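Ticket 590: Surano shop page, slow stock sync
Opened by Remedios Aguirre

1. Stock counts lag by 30 minutes after checkout.

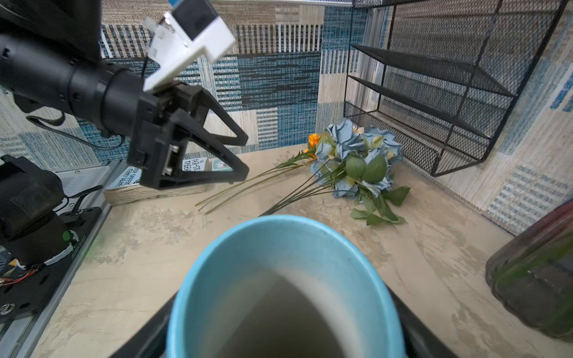
2. Restarted the Danow connector. No change.

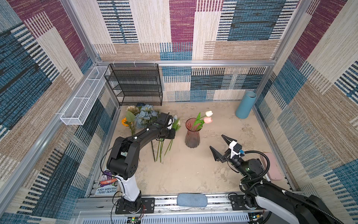 3. Log shows 167 retries, all timeouts.

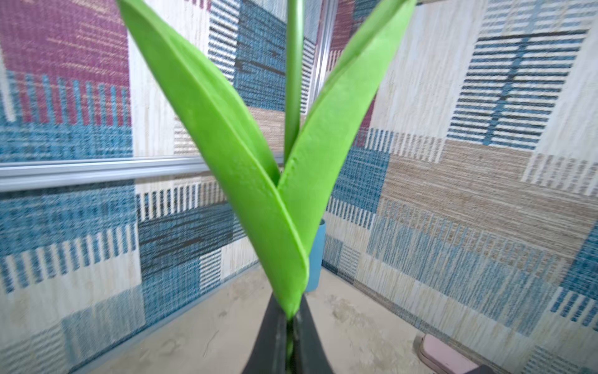 The timeout was set to 4 seconds. Product records with large photos exceed it. A listing for an artificial plant, two broad green leaves and a thin stalk, failed every time. Raised the limit.

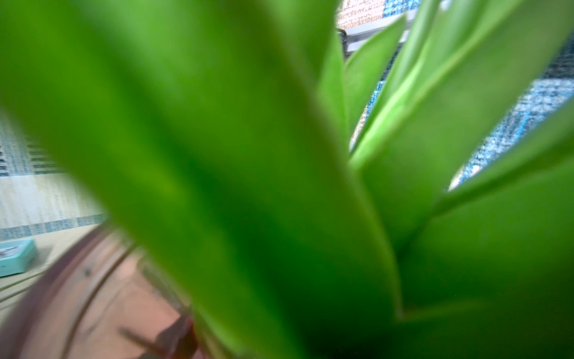

Does the connector need a restart after the change?
Restart it once, then clear the queue.

Status: monitoring. P. Lukoševičius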